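**Ticket 882: remote start quits after a few seconds**

Status: open, waiting on customer

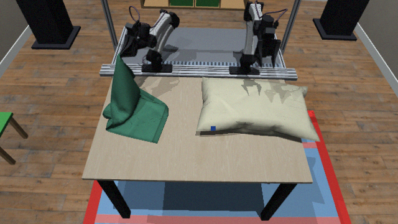
Thanks so much for writing back, and for sticking with us through the holidays! I read your whole message twice (the long ones are usually the most useful) and I think we're getting closer on this wagon.

So, what we have so far. The Clunari remote start kit went in at the Drirnthorpe shop in September and worked fine until the cold came. Now the engine catches, runs for about 3 seconds, and dies, and the parking lights flash. With the key it starts and drives like normal. You already put a new battery in the fob, and no change.

Monday, January 28, 2019: went over your notes with the bench tech. Three seconds and out usually means the module isn't getting a good engine-running signal, or else it thinks the hood is open. You said the flashes come in a group, but I didn't see a number. Could you watch for that next time? Have somebody sit in the car if you can, it's hard to see in daylight.

In the meantime, please try these:

1. Pop the hood and press the little pin switch by hand. Ours have been sticking a bit on this model.
2. Pull fuse 17, look it over, and push it back in firmly.
3. Unplug the gray connector at the module, leave it off a minute, plug it back in.
4. Redo the idle learn with the heater off. It's on page 55 of the Sornance install guide, toward the bottom.

Please don't move the tach wire yourself! I know the forum post says to, but that was for the older Radulović harness and the colors are different.

If it still cuts out after all that, reply here with the flash count and I'll set up a time at Drirnthorpe. The kit is still under warranty, so there'd be no charge for the visit.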